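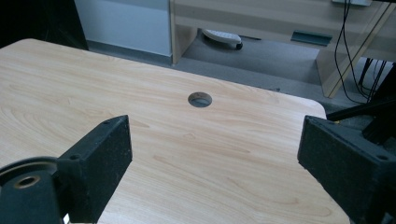 The Hole in the Table

Grażyna Głowacki had the whole thing figured out by the time the kettle clicked off. She came back into the room with two mugs, put one down by Simão's elbow and said, "It's the left finger. It has to be the left finger!"

"It closes," said Simão Salgado.

"It closes late."

He ran it again. The two black fingers came together over the tabletop and stopped, and on his laptop the number settled at 66. It should have been 64. Two counts! On any other Monday he would have let it go, but the tool was due at Workari in the morning, and Workari measured everything.

Grażyna loved this part. She loved it the way other people love the last chapter of a detective story, and she had been known to skip lunch for it. She pulled her chair in, took the smallest hex key out of the roll and bent down until her nose was nearly touching the metal.

"Dusty," she said happily.

"Is that it?"

"No, that's just dust. Hand me the brush, though."

She brushed the specks off the finger, starting at the tip and working down toward the joint, and then she did the other one, which hadn't asked for it. Simão had learned to wait. In his first week at Zustside he had tried to hurry her, and she had made him strip and grease a wrist joint twice over — the second time with the radio off so that he could hear it.

"Now listen," she said. She took hold of the left finger between thumb and knuckle and rocked it.

Tick.

"Oh," said Simão.

"Isn't that lovely? Tick. That's your two counts, right there." She rocked it again for the pure pleasure of it. "Upper screw's fine. It's the lower one, where it meets the linkage. Somebody did it up cold and never went back."

Somebody had been Simão, in October, and they both knew it.

She backed the screw out to clean the thread, a tiny black thing with a shine on the tip where the coating had worn through. She held it up to show him. Then she sneezed.

It hit the tabletop once, rolled in a long curve along the grain, and went down the cable hole as neatly as a golf ball.

They looked at the hole. Of all the square feet of table in that room, there was one small circle of nothing, and the screw had found it.

"Carpet," said Simão. He was already on his hands and knees with his phone light on. Gray carpet, black screw. He patted his way past the power strip and under the next desk, and came up with a paper clip and a coin.

"Leave it a second," Grażyna called down. "Try a magnet. Lauri's got one on a stick."

Lauri Kallio's magnet on a stick found it on the third sweep, and Simão came out from under the desk with fluff on both sleeves, grinning like a boy who has caught a fish.

"You do it," she said, and gave him the key.

He wiped the thread and put on a dot of threadlocker. He started the screw with his fingertips, backward first until he felt it drop into place, then forward, then snug, then the torque driver until it clicked. He rocked the finger. He rocked it again and put his ear down close.

Nothing at all.

"Run it," said Grażyna, who had let her tea go cold and was leaning so far forward that her chair had two legs off the floor.

The fingers opened wide, waited, and came in together. The number ran down the screen and stopped at 64. He ran it again. 64.

"Ha!" She slapped the table. "Now the right one."

"There's nothing wrong with the right one."

"I know," she said, and she was already reaching for the brush. "But let's have a listen anyway."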